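Home Reviews Kits & Tools Club Corner Contact

Rurnen hand-held gripper kit: a term with our robotics club
16 August 2025

Our after-school club has been working with the Rurnen gripper since January, and I've been promising the other parents a proper write-up for months, so grab a cuppa, because I do go on a bit. We bought ours from Stusari for $257 out of the sausage sizzle money, and it came in a box with 63 parts and a manual that assumes you already own good hex keys (we didn't, and had to borrow a set).

Putting it together took us 3 sessions, mostly because the kids all wanted a go at every screw, bless them. The arms line up nicely once you work out which is left and which is right, and the brass threaded inserts are a lovely touch. We've had the thing apart more often than I'd like to admit and the threads are still good!

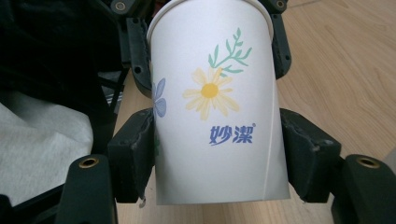 Paper cup between the pads, low down on the sides.

Cups are our favourite test object, being cheap and very good at showing you when you've squeezed too hard. The dark pads do pick up dust and scuffs, and ours get a wipe with a damp cloth before each session. I'd have liked a spare pair in the box. The kids' project is a cup-sorting challenge, and the younger ones, who found our old Ondex claw heavy and stiff, took to this one straight away and argued happily over whose turn it was.

My grumbles are small. The manual's colour diagrams are tiny, and postage was slower than promised. I'd still buy it again, and we're saving up for a second one so the queue moves a bit faster.

Four stars out of five.

Comments (3)

nugroho_fan: Does it work with the Nugroho wrist mount, or do you need an adaptor?

shedmum: We've got the same kit at our school and the little hex screws vanish into the carpet. Build it over a tray!

tinker_west: Great review, thanks. Might put it on the wish list for our lot.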